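Wevwood Shared Workshop / Bench Projects / Tickets

Ticket: 97
Title: Right arm closes short of small packs on the table
Opened by: Ieuan Dafis
Project: Kneath (two-arm table sorter)
Priority: normal
Status: open, workaround in place

Problem

The right arm goes to the right area of the table but closes too early on small flat items. Tissue packs are the worst. It comes down, stops high, closes the fingers on air or on the top film of the pack, then lifts and reports a good pick. Jar is fine. Anything tall is fine. The left arm has the same gripper and the same code and does not do this.

It started after I took the right wrist apart in December to replace the cable. I did not touch the left one.

Setup

Both arms are on the long black rail at the front of the table. One overhead view from the head camera, one camera at each wrist. The controller software is Inus, the version we froze in the fall. Gripper speed is at the default. No changes to the table or the rail.

Log

Entry 1
Power cycled everything, homed both arms, ran the pick test on the orange tissue pack. Same fault. Swapped the pick order so the blue-green pack came first. Same fault.

Entry 2
Checked finger travel on the right gripper by hand with the power off. Moves freely both ways, no grit. Open and close limits in Inus match the left side. Not a finger problem.

Entry 3
Checked the cable. I had it too tight when I put it back and it was pulling at the wrist joint when the arm stretched out. Gave it a longer loop along the link and retied it. The arm moves more smoothly at full reach now. Early close is still there, so the cable was a separate issue. Leaving the longer loop.

Entry 4
Moved the jig plate from the left side to the middle and touched off both grippers on it. Left reads correct. Right reads 7 mm high. Repeated it with the arm coming in from the other direction and got the same number. So the arm believes it is lower than it is, and the tall items hide it. Put the jig plate back.

Entry 5
Put the regular mix of packages out again and saved stills with the arms stopped. 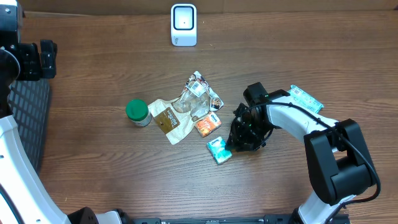
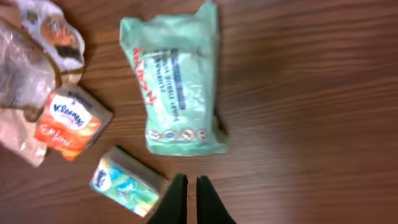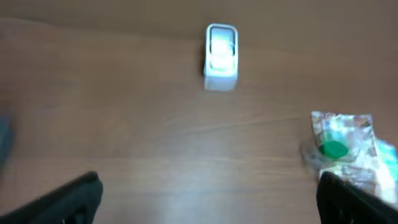 Stills for entry 5, head camera first, then two wrist views. The third is blurred.

Entry 6
Looked at the blur. Cleaned the lens with a dry cloth, no change with the arm parked. I think the exposure is too long for the light we have over that table, and there is glare on the wood in both wrist views on top of that. Not the cause of the early close, because height comes from the joint values and the wrist view is only used to line up left and right. I will open a separate ticket for exposure if it gets in the way.

Entry 7
Went back through my notes from the December cable job. I wrote down removing the spacer behind the wrist flange. I did not write down putting it back. Took off the cover and there is no spacer. It was not in the parts tray either.

Entry 8
Entered a height offset for the right arm in Inus as a workaround. Ran 37 picks using only the two tissue packs. 2 missed, and both of those were sideways misses with the pack turned at a bad angle. No early closes. The soft bags still slide out sometimes, but they do that on the left arm too.

Cause

Missing spacer at the right wrist flange after reassembly. The arm model in Inus still assumed the spacer was there.

To do

- Get a new spacer. Bakulport has the flange size in their list but not the thickness, so I will measure the left one before ordering.
- Fit the spacer, then REMOVE the offset. If both are in place the gripper will go into the table.
- Touch off on the jig plate again and write the reading here.
- Make Inus stop reporting a good pick when the fingers close all the way with nothing in them. It should have caught this on the first day.

Note for anyone using the bench: the right arm is OK to run with the offset on. Do not load the old config file. Please leave the cable loop the way it is.

Last updated 2025-01-05 by Ieuan Dafis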